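About Rinder Street Coffee School

Rinder Street Coffee School teaches people to make coffee for a living, or just to make it better at home. We opened in Amham with one espresso machine, a borrowed grinder and a class of two. The school now fills the ground floor of the old Sabbagh building, across from the bus station.

Most of our students come to us before their first café job. Some have worked behind a counter for years and want to learn roasting or how to run a shop. Since we opened, 1,827 people have finished at least one of our courses.

What we teach

The Barista Basics course runs for 26 hours over four weeks, in the daytime or evening. It covers grinding, dosing, steaming milk, cleaning the machine and taking orders during a rush. Classes have no more than eight students, and each pair shares a machine.

The Home Brewing class meets on Saturday mornings and needs no experience. We work with drip, press and pour-over, and students are welcome to bring their own gear. Tasting and Roasting is a longer course for people who already have the basics – please call us before signing up so we can talk about your background.

How we work

Our teachers all still take shifts in cafés. We buy our green coffee through Vonirham, a small importer that also lets our roasting students visit its warehouse each April. Used grounds go to the community garden behind the library.

We keep fees low by renting the teaching room to local groups when there are no classes. The room seats 56 for talks and tastings, and has its own sink and side entrance. 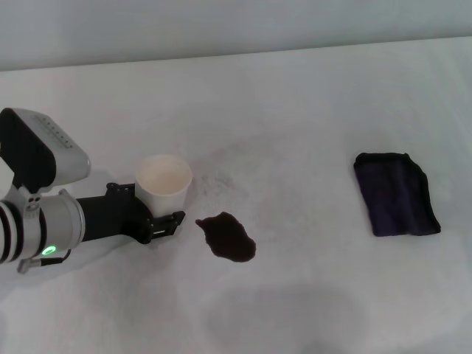

White paper cup over a cloth-covered tabletop.

Visiting us

The front desk is open from 9 a.m. to 5 p.m. on class days. There is free parking behind the building after 4 p.m., and the side entrance has a ramp. Course dates and fees are on the Classes page. To rent the room, use the form on the Contact page and tell us your group size and the hours you need.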